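Where Do All the Small Things Go? My Household Clutter Project

I picked this subject after spending most of a Sunday hunting for a tape measure in my aunt's apartment in Norstead. We found it inside a rice cooker. So when our design and everyday life course asked for a small field study, I already knew I wanted to find out how people store the little stuff that doesn't have an obvious home.

I handed out a one-page survey at the Vinden Street library and in two apartment buildings nearby, and I got 18 back. One was blank except for a phone number, so I worked with 17. Then I asked everyone to keep a diary for a week and write down each time they went looking for something small. I got 669 entries, way more than I was ready for! Typing them up took me most of March.

The biggest group of entries by far was things people use less than once a week but still want fast: scissors, batteries, tape, the good pen. Keys and phones came up less than I expected. A lot of people told me they already have a hook or a bowl for those, and the hook seems to work. What doesn't work is the kitchen drawer. Almost everybody has one, and almost everybody wrote something rude about it in the diary.

I also asked people to try one change for the second half of the week. They could either split the drawer up with dividers or move everything into one open bin on a shelf or on the floor. I thought dividers would win easily.
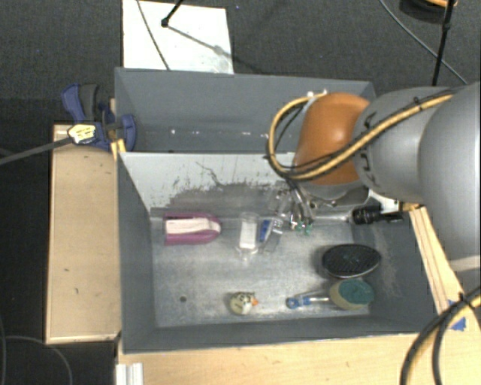

Figure 1. Small household objects kept together in an open gray bin.

Well, they didn't. The divider people liked how their drawers looked — several sent me proud messages — but they kept writing that they couldn't remember which slot was for what. The bin people complained about the mess and then mostly found their stuff in under 30 seconds. My guess is that seeing everything from above helps more than having it sorted, but I'd want a much bigger group before I said that to anyone outside this class.

There are some problems with my study. People timed themselves, and I suspect a few of them rounded in their own favor. Both buildings are mostly small apartments, so I can't say anything about houses with a garage or a basement. I also let people choose their own change, which my instructor pointed out in the margin of my draft (twice). Next time I'd draw names from a hat.

For the last part of the course I want to go back to the same households and ask whether they kept the change. My aunt has gone back to her drawer. The tape measure is on a hook now, next to her keys.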